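To: plirkex-users
Subject: Re: [plirkex-users] Replan rate and fabric, again

On Monday Cosimo Orlandini wrote:

> We've been running the garment policy through Plirkex with the
> default scheduler and I keep seeing the two arms disagree about
> where the shirt is. Single-arm tasks are fine. As soon as both
> grippers have hold of the cloth, one side starts tugging a moment
> before the other. I've tried lowering the gains, which made it
> tug more politely. Is anyone replanning faster than 2 Hz on a
> bimanual setup, and did it help?
>
> Cosimo
> Gravham

Hi Cosimo,

Yes, and no. We went from 2 to 4 Hz in May and got the same tugging at twice the rate. I then spent a week blaming the network, as is traditional.

What's going on, at least with our copy, is that the default scheduler hands each arm its own action chunk and stamps it when the chunk arrives at the driver. Both chunks come out of the same inference call, so you'd expect them to carry the same time. They don't. The left arm's queue gets filled second, and if the right arm's driver is busy when that happens, the left one starts its chunk late. With a rigid object you'd never notice. With cloth between the fingers you have a very expensive way of measuring clock skew.

Fix, if you want to try it: in the scheduler config set stamp_source to "inference" and turn on shared_start. The second option isn't in the docs. I found it by reading the source on a Friday night, a choice I stand by. It makes both arms wait until both queues are full, then start together. You lose one control tick per chunk. At 50 Hz I can live with that.
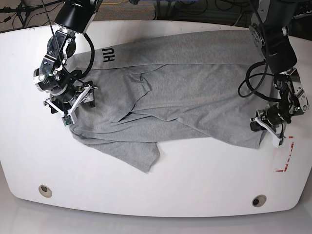
The other half of the problem is perception, and I don't have a config flag for that one. Our state estimator (the Birhane branch, with the keypoint head) was trained mostly on shirts lying flat. Give it a diagonal fold and it will decide that a sleeve is a hem, with 3 decimal places of confidence. The planner believes it, naturally. We now drop any keypoint that jumps too far between updates while a gripper is closed, and fall back to the last good one. It's crude, and it got rid of most of the remaining weirdness – the rest seems to be occlusion by the wrist, where the estimator simply makes something up.

I would leave the gains alone until the stamps are sorted. Ours are back at the shipped values and I've deleted the file called gains_final_2.yaml.

Two things I'd like to know from your end:

Are you on the Sendudness driver or the stock one? The stock one reports a chunk as started when it's merely queued, so your logs may look perfectly in sync while the arms are having an argument.

And can you post a log with both start times in it? Ten seconds is plenty. Please not the full bag again, my inbox is still recovering.

I have a patch that logs a warning when the two start times differ by more than one tick. It needs a test before I send it upstream, so treat it as available on request for now.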